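Skerneck Tabletop Kit
Language-conditioned block rearrangement, with dataset and evaluation code

Product page last updated February 11, 2022

Overview

The Skerneck kit is the hardware and software package behind the Uruven method for following short spoken or typed instructions with a robot arm. Vosier sells it to labs that want to run the same tasks on their own arm without building the work surface and reset code from scratch. It comes as a flat board, a set of shape blocks, printed markers and a download of the recorded episodes.

What the method does

Uruven takes one overhead image and one sentence, such as "put the star next to the heart," and picks a grasp point and a place point. It does not plan the whole task in advance. After each move it takes a new image and picks again, until it decides the sentence has been satisfied or it runs out of moves. The limit is 4 moves per instruction by default and can be changed in the settings file.

The training set holds 1,941 episodes. Each one has the instruction, the images before and after every move, the arm's joint positions and a pass or fail label. Labels were entered by hand and checked by a second person. Episodes where the two people disagreed are kept in a separate folder and are not used for training.

Test protocol

The evaluation set has 125 instructions. None of the sentences appear in the training set, though the blocks are the same. Half-finished arrangements are scored as failures. If a block leaves the board the run stops and is also scored as a failure - please keep to this rule if you plan to compare your numbers with ours.

Start positions are saved with each instruction. The reset script moves the blocks back to them, so a full evaluation can run overnight with one person checking in.

The work surface

The maple board bolts down to a standard pegboard table. We tried a painted board first and went back to wood, which gave us fewer problems with glare under the lamps in our Dunstan lab. A square marker goes flat on the pegboard outside the board area, and the calibration script uses it to line up the camera and the arm.
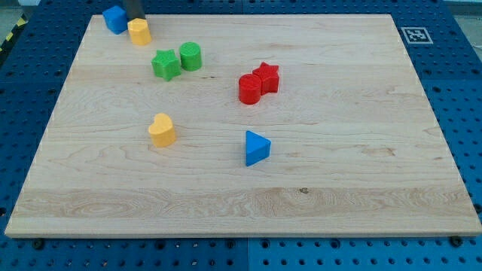
Colors repeat across the set on purpose. An instruction that says only "the red one" can point to more than one block, and those sentences are tagged as ambiguous in the data. Shapes repeat too, so "the star" needs a color before it means a single block. Results for ambiguous sentences are reported on their own line and left out of the main score.

Known limits

Tall blocks standing close together are the most common cause of failed grasps. Version 2 of the grasp model handles this better than the first release, but it still picks the wrong side of a cylinder at times. Stacking is not supported.

Ordering and support

Labs that bought the kit before November can download the new grasp model at no charge. The board and markers have not changed. Replacement blocks are sold as a full set only.

Questions about the dataset or the test protocol go to Shirley Staniforth at Vosier. Please include your software version and the log file from the failed run.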